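4.2 Release format and repeat listening

Most of the earlier work on pop reissues looks at sales. We wanted listening. So the catalogue was split in two: albums put out once and left alone, and albums that came back later with extra songs, a new running order or a guest verse added to an old single. Tomusico supplied play logs for both groups. 372 albums in total, after dropping live records and anything with a missing release date.

A reissue counts here only if at least one full song was new. Remixes alone don't count. Neither do clean edits, sleeve changes or coloured vinyl. This is stricter than the rule used in the Pretorius set, where any new bar code was treated as a new version, and it's the main reason our totals come out smaller than theirs.

Duets were tagged by hand. A duet means both singers get a verse or share the chorus from start to end. Backing vocals no. Spoken intros no. Two coders went through the full list separately, then met to settle the ones they disagreed on, mostly reunions where former group members sing on a solo track without being named on the sleeve. Those stayed in as a third tag, "uncredited reunion", and are left out of Table 3.

Exclusive releases were harder. An album that spends its first 15 days on one service has no plays anywhere else in that window, so comparing first-month numbers across services is meaningless. We shifted the start date for each service to the day the album first became available on it. Not perfect. Fans who heard it elsewhere may already be tired of it by then, and we have no way of following one listener between services.

All logs were processed locally. The Tomusico agreement doesn't allow play data to leave the building, so no cloud storage was used at any stage. Matching of song titles was done with the Kitgate script, default settings, with accents stripped and anything in brackets held in a separate field. Bracketed text matters more than we expected. "(feat.)" and "(with)" are used loosley by labels and the same song can carry both.

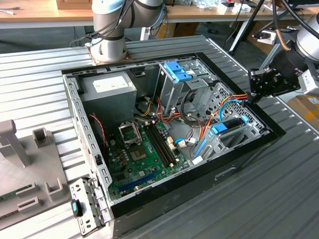 Figure 4. Desktop tower on its side, with the power supply and motherboard exposed.

Results for the single-release group are plain enough. Plays peak in the first week, drop hard in the second, then flatten. Tours bend the curve a little. A final show in a big city gives a short bump to the whole back catalogue, older albums more than the new one, and it's gone within days.

The reissue group behaves differently. There's a second peak, lower than the first, and it isn't only the new songs. Older tracks sitting right beside a new one in the running order gain plays as well, which suggests people let the album run on. Tracks at the far end gain nothing. Where the new song was a duet the second peak was higher again, and it lasted longer when the guest had a strong following in a different language market. We did not test for radio play.

Joint albums under a new shared name were the odd ones out. Listeners who followed one partner often hadn't followed the other, and the service treated the pair as a brand new act with no history. Recommendation lists took a while to catch up. Lernari links shared names to the solo pages by default, Tomusico did not at the time the logs were pulled, so any slow start may be the service and not teh music. We kept these albums in the main sample but ran everything again without them. Same direction, slightly weaker effect for duets.

One more limit. The logs stop in November, before the holiday season, when gift editions and box sets come out. Reissues timed for that market are under-counted here and section 5 should be read with that in mind.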